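Jorngate tablet won't take the new firmware, stuck on 67%
Posted 9/7/18 by trasher_dan

trasher_dan wrote:
Hi all, hoping one of you has been through this already. I've got the Jorngate tablet (the older one with the physical home button) and I wanted to get the update on it before handing it down to my kid. I'm doing it from the PC with the Lirley flash tool, the version that's pinned in the downloads section. Drivers installed fine, tablet shows up, I hit Start and it chugs along nicely until 67% and then just sits there. I left it through dinner and a movie and it was still on 67. Pulled the cable, it booted back into the old software like nothing happened, so at least it's not a brick. Tried it again this morning and got the same thing. Any ideas??

pixelmoth wrote:
What build are you coming from? Settings, About tablet, bottom line. If it's anything lower than 1506 you have to go to 1506 first and then to the new one. The tool doesn't warn you, it just hangs when it gets to the system part. Mine did exactly that.

trasher_dan wrote:
Says 1506 already, so I guess that's not it. I did buy this thing used though, so who knows what was done to it before me.

grumpy_oldroot wrote:
Stop using the Lirley tool, it's been junk for ages. Put the zip on an SD card, boot to recovery and install it from there. Five minutes, no PC, no drivers. I don't know why people keep recommending the desktop thing to beginners.

pixelmoth wrote:
I have to disagree there. The stock recovery on these won't take an unsigned zip, so he'd need a custom recovery first, and guess what you use to put that on? The Lirley tool. It's fine if you're on a decent USB port. I've done four tablets with it and the only one that gave me trouble was the build number thing.

grumpy_oldroot wrote:
The official zip IS signed. He's not rooting it, he's updating it. Read the first post again.

pixelmoth wrote:
Okay, fair, I skimmed. But the official one for his region was pulled, wasn't it? The link in the sticky goes nowhere for me.

kettle_and_cat wrote:
It's back up, they moved it to the other mirror. Same file, I compared the checksum with the one I saved in November.

Dan, before you do anything else, what cable are you using? I had a freeze in the middle of flashing and swapped cables twice before it finally went through. The one that worked was the short fat one from my old Aksoy phone. Also plug it straight into the back of the computer, no hub. And charge it up first! Mine was at 26% battery one time and the tool let me start anyway, then it quit halfway – not a fun evening.

trasher_dan wrote:
I'm on a hub, yeah. And the cable is one of those long ones from the gas station. I'll try the back port tonight with a better one, and if that's a no go I'll do the SD card way. Does either one wipe my stuff? There are some drawings on there my daughter would be pretty upset about.

grumpy_oldroot wrote:
SD card keeps everything. The PC tool wipes unless you untick the "format data" box, and it's ticked by default. One more reason.

pixelmoth wrote:
He's right about that part. Back up either way, Dan. I use the Trasgate backup app, the free one does photos and documents, and that's plenty for what you need.

trasher_dan wrote:
Update: skipped the PC altogether and went with the SD card, using kettle's mirror. It rebooted 2 times and spent forever on the logo (I was sweating a little) but it's on the new build and the drawings are all there. Wifi seems quicker too, or maybe I just want it to be. Thanks everybody, even the ones yelling at each other.

kettle_and_cat wrote:
Yay! Can you change the title to solved? People search for that 67 thing a lot.
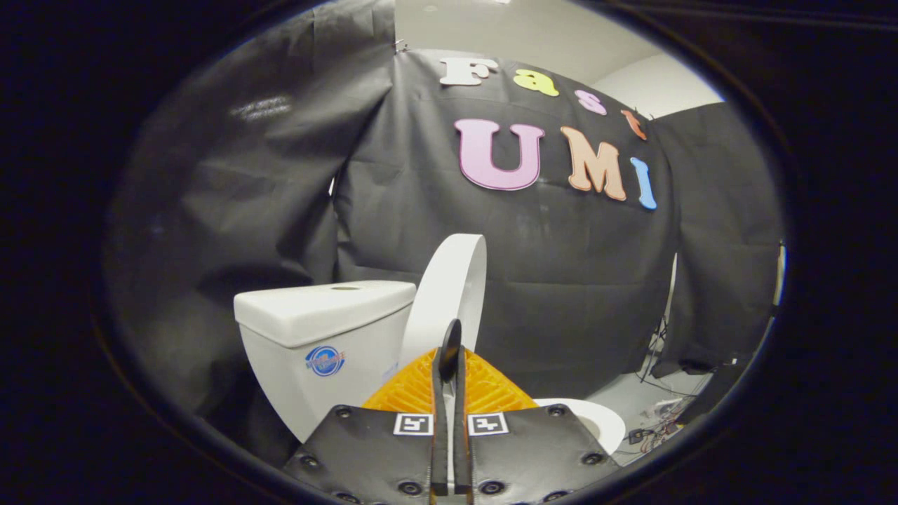 White toilet and foam letters on black fabric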